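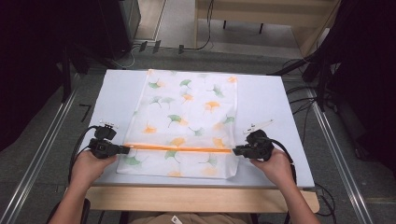 3.2 Demonstration Collection

All demonstrations were recorded by students enrolled in the Bremwood manipulation course as part of their term project. The project, named Wendurura, covers household tasks that involve thin fabric. Students worked in pairs: one performed the task with a handheld gripper in each hand, and the other started and stopped the recording, reset the objects and logged faults. The roles were swapped after each block of trials. No robot arm was used during collection, and arm hardware enters only at the evaluation stage (Section 4).

The work area was a table with a flat white board placed on top. Laundry bags were chosen as the main object class. They are cheap, they differ in print and mesh density, and their two layers slide over each other in ways that a rigid object does not. The mesh also poses a perception problem. With a thin bag, the board shows through the fabric and the print on the lower layer can be seen through the upper one, so that leaf or dot patterns overlap and local features are often matched to the wrong layer.

Each trial was divided into four phases: approach, grasp, tension and release. The tension phase begins when both grippers have closed on the zipper and ends when either one opens. Figure 2 shows this phase for a bag with a ginkgo print, with the jaws facing each other and the orange zipper held straight between them. Wrinkles along the sides of the bag were allowed. Students were told not to smooth the fabric by hand before a trial, and trials in which this was done were removed.

The final set contains 1412 trials, of which 800 use laundry bags. The rest use pillowcases and dish towels. Phase labels were assigned by Azadeh Ghasemi and Kamran Asadi, working independently, and disagreements were settled by Ilona Kun. Most disagreements concerned the start of the tension phase - the zipper often looks straight before the second gripper has fully closed. We therefore took the jaw-closure signal as the reference and used the video only when that signal was missing.

Cable drag was the most common complaint in the student logs. Both grippers are wired, and a cable that catches on a chair or the table edge adds a force that the operator corrects for without noticing. Trials with a logged catch were kept in the set but flagged, and they are excluded from the training split used in Section 4.1.

Figure 2. Tension phase of a laundry bag trial, with one handheld gripper closed on each end of the zipper.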